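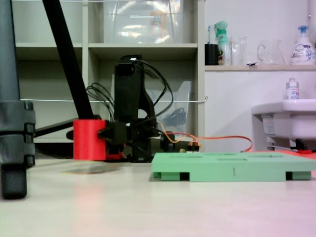

Perko arm kit, first bench notes

Home | Reviews | Parts | About

Filed under: Kits and Motors

The Perko is a small tabletop arm sold by Prondside as a kit. Mine is part number 819. Assembly took two evenings, mostly cable routing - the manual stops at the wrist and the looms are longer than they need to be.
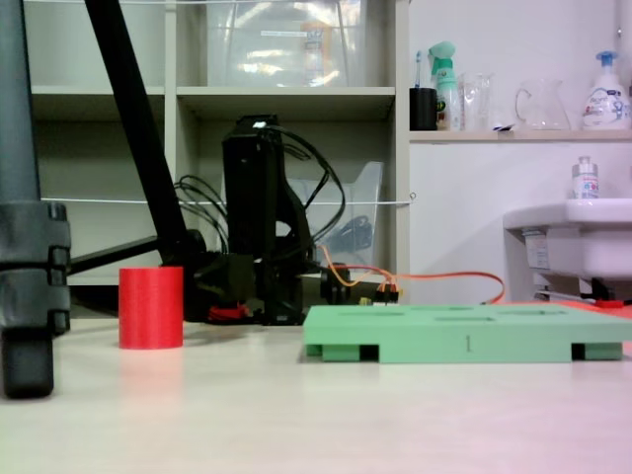
Red cylinder and green tray on the bench.

I ran pick and place with the red piece, using firmware 917. Ebise Tefera at Berhe lent me her tuning values, which cut the shoulder overshoot. The stock values are too stiff.

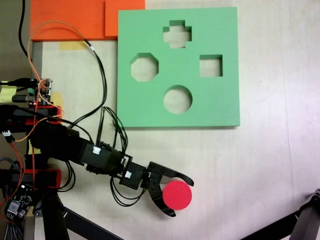
Gripper and wiring

The two fingers are curved, so a round part wants to settle against the lower one. Driver boards sit exposed near the base. I would pay for a cover.

The Cadero controller logs every joint at a fixed rate, 3928 lines for my longest run.
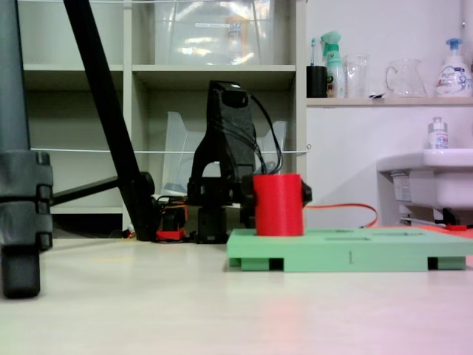
Export is plain text and opens in any spreadsheet. Support answered my one email in six days. I still need to try the heavier servos in July.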